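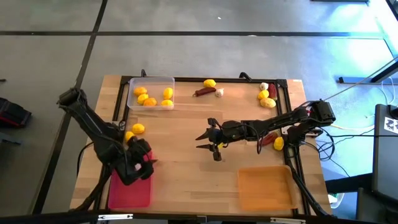 Fig. 1. The sorting table with both arms over it, pink bin on one side and orange tray on the other.

Two arms, one table and a lot of lemons: my gripper comparison project

Final report, submitted Aug 28, 2018
Supervisor: Mireille Delorme

Why I picked this

I started in February with a much grander plan (a whole packing line, if you please!) and Mireille very kindly talked me down to something I could finish. The question we settled on was simple enough to write on a sticky note: if you give the same arm two different sets of fingers and ask it to pick up fruit and veg, how much does the shape of the finger matter, and how much is down to whoever is driving?

The two finger sets have names, because saying "the first ones" and "the other ones" got old in a week. The Closau fingers are the narrow ones that come to a small tip. The Hamel fingers are wider, with a soft pad glued on the inside. Both bolt on to the same gripper body, so swapping them is a job for a small hex key and a bit of patience. I dropped the screws on the floor more often than I'd like to admit.

All the results in this report are for the Closau set unless I say otherwise. The Hamel pads started peeling before I'd got through the full list, so I only have part of the data for them and I've kept it separate.

The produce

I went for lemons, garlic, red chillies, potatoes and oranges. I wanted things that differ in a way you'd notice with your own hand. A lemon is easy to close on but likes to roll, a chilli is thin and lies flat, garlic has that papery skin that slides about, and a potato is just big and awkward. The oranges were a late addition and mostly stayed in the clear container with the spare lemons.

One round means driving an arm to an item, closing, lifting, moving over to the bin or the tray and letting go. I logged each try as a pick, a slip or a miss. A slip is when the fingers closed on the thing and then lost it, and a miss is when they never had it at all. I did 400 tries with the Closau fingers, and I gave up at 3 complete rounds of the list with the Hamel ones.

What I found

Lemons were the best of the lot, as long as I came down with one finger on each long side. Coming in at the ends was hopeless - the lemon shot off across the table nearly every time and I had to go and fetch it.

Garlic surprised me! I'd written in my proposal that it would be the hardest item, and it was my second best. The narrow tips seem to settle into the dips between the cloves. I'd love to test that properly, because at the moment it's only a hunch from watching.

Chillies were where I lost most of my marks. They lie so low that the tips have to go almost down to the wood, and if I was a touch too low the arm stopped itself and I had to reset. Grabbing near the middle worked far better than going for the stem end, and turning the wrist so that the fingers straddled the pepper helped more than anything else I tried.

Potatoes were fine once I opened the fingers right up before going down. I kept forgetting.

The wrist camera

Halfway through I began driving from the wrist view instead of looking across the table, and my slips dropped straight away. You get both fingertips in the picture with the wood between them, so lining up becomes a matter of putting the item in the gap. The downside is that you lose all sense of what's further off. Anything near the top of the picture goes blurry, and I more than once set off towards a smudge of colour that I took for a chilli and found I was on my way to the pink bin.

The delay matters too. I had the controller (a Zultport unit) set to wait 1000 milliseconds before closing, which felt like an age and gave the lemons time to wander. Bringing that down to 400 made the whole thing feel far more natural, though I only made the change for the last batch, so please don't compare that batch with the earlier ones.

Fig. 2. Wrist view with the fingers open over bare wood. 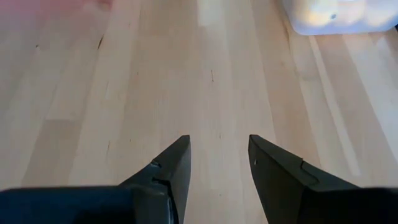
What I'd change next time

I'd fix the delay on day one and leave it alone. I'd also do at least 10 practice rounds before logging anything, as my early numbers are mostly a record of me learning to drive. And I'd find a better glue for the Hamel pads - the lab at Rivurham has offered me some of theirs to try, so there may be a second set of results before the next group takes over the table.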